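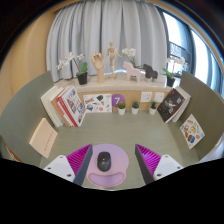
Why do rings go black, and what does silver have to do with eggs?

If someone in your family has a silver ring or an old silver necklace, you may have seen it change. It starts off bright and pale. Months later it looks yellowish, then brown, then nearly black in the little grooves. The dark layer is called tarnish. It isn't dirt, and the metal isn't rotting away. It is a very thin skin of a different material that has grown on the outside.

Where tarnish comes from

Air is a mixture of gases. Most of it is nitrogen and oxygen, but there are tiny amounts of other things, including gases with sulphur in them. Sulphur is a yellow element found in rocks, in onions, in wool, in rubber bands and in eggs. When a sulphur gas touches silver, the two join up and make silver sulphide. Silver sulphide is black.

Eggs are famous for this. People who owned silver spoons long ago learned not to eat boiled eggs with them, as the spoon would come away with a dark stain. They used spoons made of bone or horn for eggs.

Damp air makes tarnish grow faster. So a bracelet left on a bathroom shelf will usually darken sooner than one kept in a closed box.

Why gold stays yellow

Pure gold hardly joins up with anything. It can lie at the bottom of the sea for 400 years and still be gold-coloured when a diver picks it up. But pure gold is soft, and a ring made from it would bend and scratch easily. Jewellers melt it together with harder metals such as copper and silver. A mixture of metals like this is called an alloy.

The amount of gold in the alloy is measured in carats. Pure gold is 24 carat. An 18 carat ring is three-quarters gold, and a 9 carat ring is a bit more than one-third gold. The lower the number, the more of the other metals there are, and those can tarnish a little.

Silver is mixed too. Sterling silver has 925 parts of silver in every 1000, and most of the rest is copper. Look inside a silver ring with a magnifying glass and you might find the number 925 stamped there.

How a jeweller cleans it

Heike Nolte mends jewellery in a workshop in Kallow. In January she gets a lot of chains that have been in drawers all year and were taken out for parties.

"I start with warm water and a drop of dish soap," she says. "Plenty of people think their chain is tarnished when it's hand cream and dust."

If the chain is still dark, she rubs it with a polishing cloth. The cloth takes off the black layer along with a very tiny bit of silver. One clean makes no difference you could see. After 100 years of hard rubbing, though, a pattern on a brooch can be worn nearly flat.

Some pieces are left dark on purpose. Makers darken the low parts of a design so that the raised parts stand out. Always ask before you polish something that belongs to someone else.

Stones need care as well. Pearls and opals can be harmed by cleaning liquids, so they just get a wipe with a soft, damp cloth.

Try it yourself: the egg test

You will need an adult to help, one hard-boiled egg, a zip-up plastic bag and a small piece of plain silver that nobody minds you using.

Peel the egg while it is warm and cut it in half. Put it in the bag with the silver, but don't let them touch. Zip the bag closed and check it after one hour, then again after 6 hours. Write down what colour the silver is each time. Throw the egg away afterwards - don't eat it. Wash the silver in soapy water, dry it well and rub it with a polishing cloth.

Words to know

Alloy: a mixture of a metal with one or more other elements.
Carat: a measure of how much of an alloy is gold. The same word is also used for the weight of gemstones.
Tarnish: a thin, dull layer that forms on some metals.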